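About Premness

Premness is a cooking school above a shoe repair shop in Vistby. We teach grown adults to make dinner. Some of them can already make dinner and would like it to taste better, and some arrive having once set fire to a salad. We have room for both, though we do seat them apart.

The school started 18 years ago as an evening class in soup. The plan was to run it for one winter and then get proper jobs. By June the soup class had a waiting list and the proper jobs had not written back, so we took the lease on the upstairs rooms and added bread. Knife skills came later, at the gentle suggestion of our insurance company.

We now run 70 classes a year, most of them in the evening, with no more than ten people in a room. The short courses last four weeks. The long one, which we call Ponden after the street it was first taught on, takes most of a year and covers stocks, sauces, pastry, preserving and how to shop. Shopping gets more time than people expect. We spend two full evenings on vegetables before anyone is allowed near a pan, and there is usually some grumbling until the first market trip, when half the group comes back with nine eggplants and no onions. 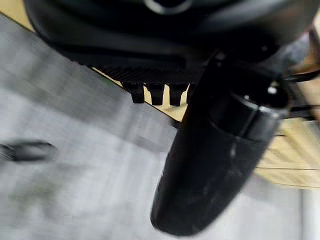
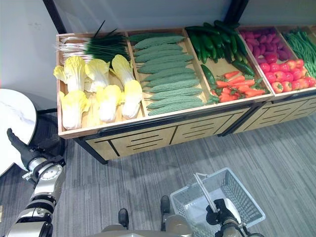 Vegetable bins in the second picture, with green onions, napa cabbage and bitter melon.

Our teachers have all worked in restaurants and have all left them, mostly for reasons involving sleep. They are patient people. They will show you how to fold dumplings as many times as you need, and they will eat the ugly ones with you afterward. What they won't do is give out recipes ahead of class. We tried that for a season and everybody turned up with opinions.

A few practical things. Aprons are provided and returned, please — we began with 50 and would like to see them again. Wear shoes with closed toes. The stairs are steep and the second one from the top is taller than the others, as you will learn. Parking is behind the Sandberg building after 6 p.m. and a matter of faith before that.

We don't give certificates. A student once asked for one and we wrote it on the back of a flour bag, and it is apparently framed. You do get to take home whatever you cook, so bring a container with a lid that fits.

New courses are posted at the start of each season. If the one you want is full, ask to go on the list, and try the soup in the meantime.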